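Pliltwood gets its home release in April

Pliltwood, the second feature from director Hưng Sầm, comes to disc and digital in April after a short run in cinemas. It is a slow crime story set in a river town called Ginton, where a retired ferry pilot named Triệu agrees to hide a suitcase for his nephew and then finds that three different people want it back.

Sầm shot the film in 31 days, mostly at night, with a crew of 40. The script had been turned down twice before Rukulmont, the distributor, put up the rest of the money. He says the delay helped. The first draft had a car chase and a shoot-out at the ferry landing, and both were gone by the time filming started. 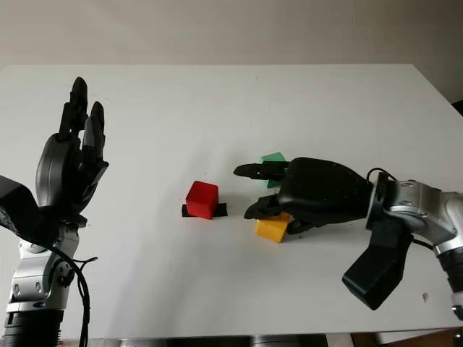 A black robotic hand, fingers up, at a white table.

What is left is mostly talk. Triệu spends long stretches of the film in his kitchen, listening to people lie to him. The best of these scenes comes near the middle, when the nephew returns at four in the morning and the two of them eat cold rice and argue about a boat that was sold years ago. The suitcase is in the next room and neither of them mentions it.

The last half hour is less sure of itself. A police inspector turns up late and has to explain too much, and the river crossing at the end is so dark that it is hard to tell who is in which boat.

The disc has a commentary by Sầm, a set of deleted scenes and a 72-minute documentary on the making of the film. The documentary is worth the time, particularly the section on recording sound over the ferry engines. The digital version has the film only.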